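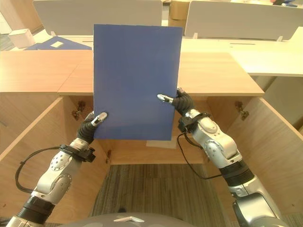
필라르 루세로는 내가 지난번에 쓴 글을 읽고 이런 답장을 보내왔다. 연예인이 헤어지고 나서 사과문을 올리는 걸 왜 그렇게 못마땅해하느냐고, 좋아하던 사람들한테 한마디 해 주는 게 그렇게 나쁜 일이냐고. 읽고 나서 한참 웃었다. 맞는 말이기도 하고, 내 말투가 좀 까칠했던 것도 사실이라서 그렇다. 그래서 오늘은 차를 한 주전자 우려 놓고(벌써 두 잔째다) 그 이야기를 조금 더 길게 해 보려고 한다.

발단은 다들 아시는 그 일이다. 드라마 '트라르니네'에서 만난 콘스탄사 바리엔토스와 토르비에른 헤들룬드가 11월 초에 결별을 알렸고, 두 사람이 같은 시각에 똑같은 글을 올렸다. 나는 그 드라마를 처음부터 끝까지 두 번 봤고, 등대 장면에서는 두 번 다 울었다. 그러니 소식을 듣고 나도 마음이 철렁했다. 정말이다! 설거지를 하다 말고 고무장갑을 낀 채로 동생한테 전화를 걸었을 정도니까.

그런데 그 글이 자꾸 마음에 걸렸다. 서로를 깊이 존중하며, 앞으로도 좋은 친구로 남을 것이며, 실망하신 모든 분께 진심으로 죄송하다는 내용이었다. 존중한다는 말도 좋고 친구로 남는다는 말도 좋은데, 죄송하다니. 둘이 누구에게 무엇을 잘못했단 말인가. 우리 이모가 이모부와 갈라섰을 때도 동네 사람들에게 사과문을 돌리지는 않았다. 이모는 그저 머리를 짧게 자르고 김장을 예년보다 많이 했다.

내가 들여다봤을 때 콘스탄사의 글에는 댓글이 3052개 달려 있었다. 다 읽지는 못했다. 저녁 내내 읽다가 눈이 뻑뻑해져서 그만두었는데, 읽은 것만으로도 기분이 참 이상했다. 따뜻한 말이 많았다. 밥 잘 챙겨 먹으라는 말, 등대 장면 덕분에 힘든 겨울을 넘겼다는 말. 그 사이사이에 "우리한테 어떻게 이럴 수 있어요"가 섞여 있었다. 나를 오래 붙잡은 건 그 '우리한테'라는 말이었다. 둘이 사귀는 동안 우리가 한 일이라고는 시상식 사진을 저장하고 인터뷰 영상을 돌려 본 것뿐인데, 어느새 그 연애에 우리 지분이 생긴 것처럼 굴게 된 것이다.

남 얘기처럼 쓰고 있지만 나도 떳떳하지 못하다. 열여섯 살 때 나는 좋아하던 가수가 결혼한다는 소식에 이틀 동안 저녁을 굶었다. 어머니가 방문 앞에 계란말이를 놓고 가셨는데, 그건 새벽에 몰래 먹었다. 지금 생각하면 얼굴이 화끈거리지만 그때의 서운함은 진짜였고, 누가 그걸 비웃었다면 아마 더 오래 굶었을 것이다. 그래서 팬들이 속상해하는 마음을 나무랄 생각은 조금도 없다. 속상하면 속상해해야 한다. 드라마를 다시 틀어 놓고 울어도 되고, 친구랑 밤새 떠들어도 된다. 다만 그 마음을 당사자 앞에 청구서처럼 내밀지는 말자는 것이다.

기획사들도 좀 생각해 주면 좋겠다. 두 사람의 소속사 볼사이드는 결별 다음 날 팬들에게 보내는 안내문까지 따로 냈는데, 문장이 꼭 제품 회수 공지 같았다. 불편을 드려 송구하다는 표현이 정말로 들어 있었다. 사람이 헤어진 일에 불편이라니! 이런 글이 자꾸 나오니까 팬들도 사과를 받아야 할 자리에 있다고 믿게 되는 것 아닐까. 잡지 '오헤다'의 도밍고 수니가는 칼럼에서 요즘은 사과가 없으면 그게 더 큰 기사가 된다고 썼다. 씁쓸하지만 아마 그럴 것이다. 조용히 넘어가려던 사람이 며칠 뒤 '침묵하는 이유'라는 제목으로 끌려 나오는 걸 나도 여러 번 봤다.

다시 필라르의 답장으로 돌아가면, 한마디 해 주는 게 나쁘냐는 물음에 나는 아니라고 답하고 싶다. 한마디는 고맙다. 그동안 응원해 줘서 고마웠다, 우리는 각자 잘 지내겠다, 그 정도면 나는 충분히 마음이 놓인다. 그것조차 쓰고 싶지 않다면 안 써도 괜찮다. 콘스탄사는 내년 봄에 새 영화를 찍는다고 하고, 토르비에른은 스캣스테드에서 연극 연습을 시작했다고 한다. 나는 연극 표가 풀리면 동생 것까지 두 장을 살 생각이다. 동생은 아직도 그를 용서 못 하겠다고 하는데, 뭘 용서하느냐고 물으면 대답을 못 하고 귤만 깐다. 공연 날까지는 한참 남았으니 그사이에 천천히 더 이야기해 보려고 한다.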